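Plilgate memorial workshop – notebook
10 February 2024, entered by Oddsson

Back to the ledger stone from the north aisle. It came off its grave in October, when the floor was relaid, and is to go upright against the wall of the Firnow chapel, where people can read it without standing on anyone. The old burial register gives it as no. 2402. The plan pinned up in the vestry gives it no number at all and draws it the wrong way round.

Sponged the lower 4 lines with plain water. "Prior of this house" is now clear. The year of death is less obliging and could be one of two, both of which the parish has already printed in leaflets. 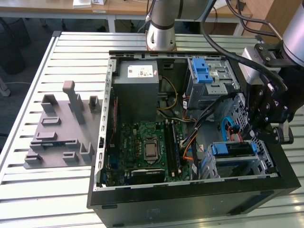

PC on the slatted bench, side panel off.

Quote in from Prornance for stainless cramps and lime mortar: 900, delivery extra. Their drawing shows 32 mm fixing holes, fine for a bridge. Have asked for something smaller.

Still no word on whether the bones stay put. The stone can't be fixed until that's settled – the prior, to be fair, is in no hurry.

Comments

stonedust: Try a raking light on the date before you pick a year.

aisle_end: I have both leaflets if you want them.

stonedust: Keep them dry, one of them must be right.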